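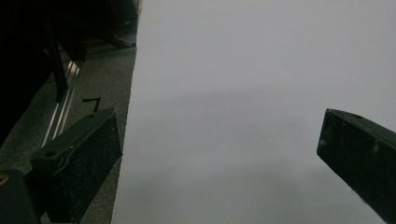

The Flour Portraits

So I said yes to the flour thing because Paloma Ostrowski asked me in the parking lot while I was holding two light stands and a coffee, and I'll agree to anything if it means I can put something down.

Her idea was bakers. Old ones, retired, photographed from the chest up while somebody offscreen threw flour at them. She'd already talked six of them into it. She had a grant from Fetow for $2,000 and a show date, and what she didn't have was anyone to throw the flour.

"You've got a good arm," she said. I had played one season of softball, badly, and she'd been there!

We shot in the old Studberg shoe store, which still smelled like insoles. The first guy, Cillian Noonan, had run a bakery on Quintanilla Street until his knees gave out, and he sat on that stool like he was waiting for a bus. I threw. It hit him square in the ear. He didn't blink, he just turned and looked at me, and Paloma got the shot of him looking at me, and that's the one that ended up on the postcard. If you ever see it, the person he's disgusted with is me.

By the fourth baker I'd gotten better. You want a loose fist and you let go early, kind of like you're tossing rice at a wedding you don't approve of. Paloma kept saying "again, higher," and I kept scooping, and my hair went stiff.

Gwendolyn Strickland was last. She came in a good blue dress, with lipstick on, and she asked what brand it was. The flour, I mean. I showed her the bag and she made a face.

"I wouldn't have that in the house," she said.

Paloma told her it was only for the picture. Gwendolyn said well, it was her picture, wasn't it? And she got up, put her coat back on over the dress, and left. I figured that was it. Paloma sat down on the floor and ate half my sandwich.

Nearly an hour later Gwendolyn came back with a sack of her own under her arm and wouldn't let me near it. She sat down, took a handful, and held it in her lap for a while, rubbing it between her fingers. Then she threw it straight up over her own head and closed her eyes.

Paloma shot 140 frames of her and used the first one.

I have a print of it in my hallway. On the back Paloma wrote 05/10/2003 and "arm: K. Holloway," and I've never had the heart to tell her I didn't throw that one. My brother-in-law Hollis thinks it's a lady in a snowstorm. I told him yeah, it was a terrible winter, and he asked me where, and I had to go check on the rice.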